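회사 소개

Povwood는 목재 및 목질 판재의 함수율 측정, 치수 안정성 시험, 표면 도막 평가를 수행하는 민간 시험 기관이다. 가구 제조사, 창호 업체, 내장재 수입사를 대상으로 시험 성적서를 발행하며, 시험 설계와 결과 해석에 관한 기술 자문을 함께 제공한다.

설립자 Ezequiel Mendoza는 제재소의 건조 공정 관리자로 근무하면서 휴대용 함수율계의 수종별 보정값이 현장마다 다르게 적용되는 문제를 다루었다. 초기 업무는 전건법에 의한 함수율 측정과 보정표 작성에 한정되었다. 이후 Ishbel Farquharson이 도막 시험 담당으로 합류하여 부착성, 내마모성, 내광성 항목이 추가되었다.

현재 보유 설비는 항온항습 챔버, 강제 순환식 건조기, 만능재료시험기, 촉진 내후성 시험기이다. 챔버에 투입하는 표준 시편의 규격은 300 × 50 mm이며, 두께는 의뢰 제품의 실제 두께를 따른다. 시편은 질량 변화가 기준값 이하로 떨어질 때까지 조습한 후 측정한다. 조습이 완료되지 않은 시편의 결과는 참고값으로만 표기한다.

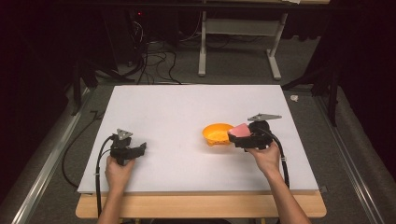

치수 안정성 시험에서는 섬유 방향, 방사 방향, 접선 방향의 수축률을 구분하여 기록한다. 집성판과 합판은 적층 구성에 따라 거동이 달라지므로 접착층 위치와 단판 배열을 성적서에 병기한다. 휨과 비틀림은 정반 위에서 네 모서리의 편차로 산출한다. 내부 데이터베이스 Rindulix에는 2,400건의 측정 기록이 수종, 건조 이력, 도장 사양별로 분류되어 있다. 의뢰사는 자사 시편에 한하여 원시 데이터를 요청할 수 있다.

조직은 물성시험팀, 도막평가팀, 교정관리팀으로 구성된다. 물성시험팀은 Cirilo Escobedo, 교정관리팀은 Shuk-fan Kuo가 책임을 맡는다. 저울과 온습도 센서의 교정은 매년 1월에 실시하며, 교정 기간에는 신규 시편을 접수하지 않는다. 진행 중인 장기 시험은 예비 챔버로 옮겨 계속한다.

시험 의뢰 시에는 수종명, 제조일, 보관 조건, 도료 종류를 기재한 의뢰서를 제출해야 한다. 시편은 방습 필름으로 밀봉하여 발송한다. 밀봉이 손상된 상태로 도착한 시편은 접수를 보류하고 의뢰사에 통보한다. 잔여 시편은 성적서 발행 후 폐기하며, 반환을 원하는 경우 의뢰서에 표시한다.

Povwood | 문의: 시험접수 창구 | 이용약관 | 개인정보처리방침 | © Povwood. 무단 전재 및 복제 금지 | 맨 위로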